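Skevis Mini: Frequently Asked Questions

Maintained by Toshiko Maruyama for owners of the small black box with the ridges. Last revised December 15, 2024, after 100 or so of you wrote in to ask where the fan was.

Where is the fan?

There is no fan. Please stop listening for it. The Skevis Mini gets rid of its heat through its case, and the ridges are the part of the case that does most of the work. If your unit is making a noise, the noise is coming from something else in the room. Past culprits have included a refrigerator, a dehumidifier and a cat.

Which side is up?

Ridges up. I know the smooth part looks more like a lid and the ridges look more like something to grip. People have gone with their instincts on this and ended up with a warm tabletop and a slow computer.

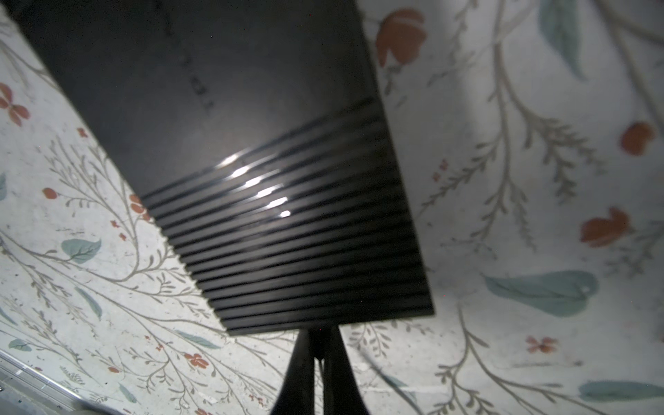 The case, smooth section and ridges.

Can I put things on top of it?

You can put things on top of it in the sense that gravity will hold them there. The ridges need open air above them. A paperback is bad, a folded dish towel is worse, and a second Skevis Mini stacked on the first is the worst of all, although I admit it looks very tidy.

Does it get hot?

It gets warm when it's busy, and it's meant to. Heat you can feel on the outside is heat that has left the inside. If it's too hot to rest your hand on, shut it down, give it more space, and see the question about shelves.

How do I clean the ridges?

With a dry paintbrush, the soft kind you'd use for window trim. Unplug everything first, then brush along the grooves. Brushing across them moves the dust from one groove to its neighbor, where it settles in and starts a family.

Don't use furniture polish. It makes the case look wonderful for one evening and then collects lint until spring.

Canned air is fine if you hold the can upright and do it somewhere other than the kitchen table.

Can I keep it in a Bolleslow cabinet?

With the door open, yes. With the door closed, you have built a small oven. The Bolleslow has a cable hole in the back panel that people point to as ventilation, but once you push two cables through it there isn't much hole left. Some owners have taken the back panel off altogether. That works well, and the panel makes a decent cutting surface for craft projects.

The open Pringle shelf is a better home. Leave 5 inches clear over the ridges and don't shove the box right up against the wall, because the plugs need room to stick out.

What order do I plug things in?

Put the box where it's going to live. Lay the cables out on a table before you start, with each one uncoiled far enough to find both ends. This sounds like advice for children. I've been doing this for years and I still plugged a lamp into the wall last August and waited for the computer to come on.

Then go in this order:

Network cable into the box.
Screen cable into the box.
Keyboard and mouse, if you use them.
Power plug into the box.
Power adapter into the wall, last of all.

Taking it apart is the same list from the bottom up. Wall first.

How do I know the power plug is in?

The round plug should go in straight, with no wiggling and no muscle. When it's seated, the barrel sits snug against the edge of the case. Let the cable leave the plug in a gentle curve and give it some slack. A cable pulled tight between the box and the adapter will hold up fine until somebody vacuums.
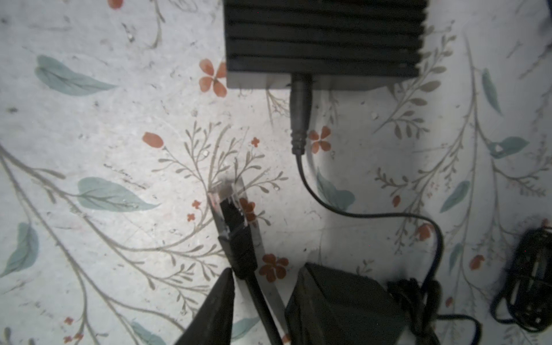

The adapter is the heavy item in the family and it should sit on something flat. Left to dangle off the back of a desk, it spends all day tugging at the plug, and the plug will eventually lose the argument. Floor, shelf or tabletop will do. Under a rug won't.

What about all that extra cable?

Coil it loosely, in loops about as big as your hand, and hold it with a fabric tie. Don't wrap it around the adapter. Everyone wraps it around the adapter. It bends the cord sharply at the exact spot where cords like to fail, and then I get an email saying the box is dead when the box is perfectly all right.

The Rolta cable tray takes the leftovers nicely if you have a desk to screw it under. A shoebox with a notch cut in one end does the same job and costs one pair of shoes.

The network cable won't click. Is it broken?

Look at the little plastic latch on the connector. If it's there and still springy, turn the connector over and try again, since half of all network problems are a plug held upside down. If the latch has snapped off, the cable may still carry a signal, but it will slide out whenever it feels like it. Replace it. Tape is a temporary measure, and I say that as a person whose tape dates from a previous apartment.

If the cable has a rubbery boot over the end, check that the boot hasn't crept forward and pinned the latch down. Slide it back with a thumbnail.

Can I set it on a tablecloth or a printed tabletop?

A hard printed surface is fine, flowers and all. Wipe the crumbs off first. Cloth is less good, especially the quilted kind, which wraps itself around the underside like it's tucking the thing in for the night.

How often should I do any of this?

Brush the ridges whenever you can see dust in them from across the room. Check the plugs when you move the furniture. I have one reader who does the full routine every week, 52 times a year, and her Skevis works precisely as well as mine.

Can I paint it?

Please don't. Paint is a sweater.

I have a cable left over and I don't know what it belongs to.

Put it in the drawer with the others. Label it if you're feeling ambitious. Don't try it in every socket to see where it fits, particularly if it's a power cable, as a plug that fits is not always a plug that belongs. The right adapter has the same voltage printed on it as the label on your box.

My question isn't on this page.

Write to me through the contact form. Tell me what's plugged in, where the box is sitting and what is on top of it. If the answer to the last part is "nothing," please go and look before you send.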